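Finish for a light table top that won't turn yellow?
Woodworking Forum > Finishing 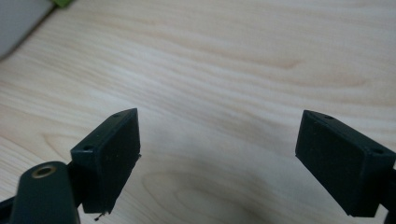 The top as it looks now, grain close up

pegandwedge
Posted 10/11/2020
I have a pale blond table top and I want to keep it that color. The last one I did, I used oil-based poly from the Tarnstead hardware store and by February it looked like weak tea. This one is going in the kitchen, so it will see plates, homework and the occasional wet glass. What are people using that holds up and stays light? I don't mind extra coats. I don't own spray gear and I'm not buying any.

marl_creek
Water-based poly. Thin coats, good synthetic brush, sand between with fine paper. It raises the grain on the first coat, so wet the wood with a damp rag first, let it dry, knock the fuzz down and then start. Four coats for a kitchen.

dovetail_less
Agree on water-based, but be ready for the look. On light wood it can go a bit flat and cold. Some people love that. My wife said our desk looked like an office desk and she wasn't wrong.

OldShellac
I'll be the one to say it. Let it yellow. Wood changes color on its own whether you finish it or not. Put a clear film on it and the wood underneath still shifts with the light from the window. You are going to spend a lot of effort to hold it off for a few years.

pegandwedge
I know it shifts some. I'd like it to shift slowly. The last one went orange in less than a year and I don't think that was the window.

OldShellac
Fair. That was the oil. Still think people worry about it too much.

tbarrow_shop
Hardwax oil with a bit of white in it. I used the Loditz natural one on a counter and two stools. It keeps the raw look better than anything else I've tried, and when you get a scratch you rub a little more in and move on. Two thin coats, wipe off everything that doesn't soak in. If you leave it sitting on top it stays gummy and you'll hate it.

marl_creek
Hardwax on a kitchen table with kids doing homework? Ask me how I know about marker.

tbarrow_shop
Marker comes out of mine with a little scrubbing. Does it come off poly?

marl_creek
Most of the time, yes. It wipes off with alcohol if you get to it soon. And I don't have to recoat mine every year.

tbarrow_shop
I don't recoat every year either. The counter got a fresh coat once and it took an evening. When your poly wears through in front of someone's chair, you're sanding the whole top. I'd take the evening.

quarterlight
Both work. Depends on whether you'd rather do more work now or a little work later.

One thing I haven't seen mentioned is sanding. What grit are you at? Pale wood shows every swirl mark once finish goes on, and the cathedral part of the grain is where I always find them. I put a lamp down low at the far end of the table and look across it. With light coming from overhead you'll miss them.

pegandwedge
Stopped at 150. I was going to go to 180 and then 200-something, whatever the hardware store has.

quarterlight
180 is enough for poly. Check the can if you go with the hardwax. Mine said to stop at 150, and when I went finer on a sample it didn't take evenly.

dovetail_less
Cost might matter too. Last time I looked, the Loditz was $40 for the small can. The Feyisa water-based was a lot less and I had enough left over for a shelf.

gluepot_annie
Whatever you pick, test it on the underside first. Do a patch of each and let them sit a week. Half the arguments in this section would be over if people did that. And do the underside with the same finish when you do the top, or at least one coat. I skipped it on a wide top once and it cupped.

OldShellac
The underside thing is overblown. I have tables with bare undersides older than most of the people on here and they are flat.

gluepot_annie
Good for your tables. Mine cupped.

marl_creek
Going to side with Annie. It's one coat and it's the side that doesn't have to look nice.

pegandwedge
OK, I flipped it over and taped off three patches: the Feyisa water-based satin, a sample of the Loditz, and some old Loment wiping varnish I had on the shelf just to see. The Loment already looks yellow next to the other two. The water-based is the closest to bare wood but I see what you mean about cold. The Loditz is a little warmer and feels nicer to the hand.

tbarrow_shop
Told you.

marl_creek
Put a wet glass on all three overnight before you decide.

pegandwedge
Will do that tonight - top stays upside down until then.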